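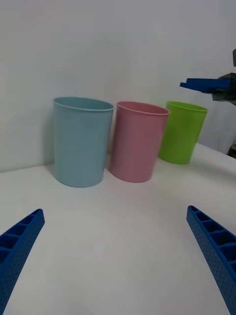
10/01/2019, cell 2, cup work

Start of the written rules for two-arm cup handling. Up to now each of us has had a private version and Kwame's contradicts mine on at least the parking position. Draft below, to be argued over before it goes on the cell door.

Present: self (Lamptey), Kwame Odoi, Comfort Issahaku after lunch.

**Set-up as used today**

- Three cups, light blue, pink, lime green. Order fixed from left to right as seen from the wrist camera. No other items on the table.
- Row set at a slant, each cup further back than its left-hand neighbour. Overlap in the wrist view is permitted and wanted. The Derach detector was tuned on cups with clear gaps and we need to know what it does without them.
- Fingers open before the approach starts. Opening during the approach is not allowed under any version of the rules.
- Second arm on the right-hand side. See rule 4.

**Draft rules, rev 0**

1. One arm moves at a time in the shared zone. The other holds position with drives on and its program paused. "Nearly stopped" counts as moving.
2. Speed limit in the shared zone is 40 mm/s for anything new. It may go up after ten clean runs logged by someone other than the person who wrote the program.
3. Approach from the open side of the row. No reaching over one cup to get at another, even where the planner offers it as the shortest path.
4. The waiting arm may be in the wrist view, but its fingers must not be over the cup being picked. Kwame wants it fully out of view. I don't agree: the detector has to cope with blue fingers in the background, and moving the arm out each time adds a long travel through the zone we are trying to keep quiet. Left open.
5. Tilted cups. A cup that looks tilted in the wrist view is not picked until someone has checked it by eye from outside the guard. If it is standing properly, note it as a view effect and carry on. If not, stop, enter, reset.
6. Entry to the cell: both arms stopped, key out, key in your pocket. Key on the bench is not acceptable. Selim was told this in October and so was I.
7. Wipe the table at the start of the session, never mid-session. If it has to be wiped mid-session, the session ends and a new one is opened.
8. Any change to cup order, lighting or finger pads gets its own line in the log.

**Grip force**

Limit in the Plitiline controller set to 1000 (raw units, no scaling applied). Comfort asked what that is in newtons. We don't have a calibration for these fingers, only for the old flat ones, and the ribbed ones bend round the cup so the old curve is no use. Until there is a curve the rule is: raw limit written in the log, no newton figures quoted to anybody. Calloway's form has a box for newtons. Leave it blank and write "not calibrated".

**Log check**

Went through the existing cup log with Comfort against rev 0. 136 entries. The usual faults: finger pad state missing, operator initials missing, "ok" in the result column with no indication of what was ok. Result column will be split into grasp, lift and place, each with pass/fail/not tried. Old entries stay as they are. No filling in from memory.

**Disagreements to settle**

- Rule 2, who counts as "someone other". Ayuba edits everyone's programs, so strictly he could never sign for anyone. Suggest last editor in the file history is the author for this purpose.
- Rule 4, as above.
- Rule 5, Kwame thinks a fixed outside camera would do instead of looking. Possibly. Not until it has been compared with looking.
- Whether the Sutano cell follows the same sheet. Their table is smaller and the arms face each other. I would keep the rule numbers the same and change the text where needed, otherwise people moving between cells will quote the wrong one.

**Actions**

Kwame: redraw shared zone with the corners marked, print at A4.
Comfort: new log template, split result column.
Self: rev 1 text, send to Selim and Ayuba.
Ayuba: check the pause state really holds the waiting arm with drives on. Manual is vague, p. 40 onwards.

Controller backup taken before shutdown. Key returned to box.

AL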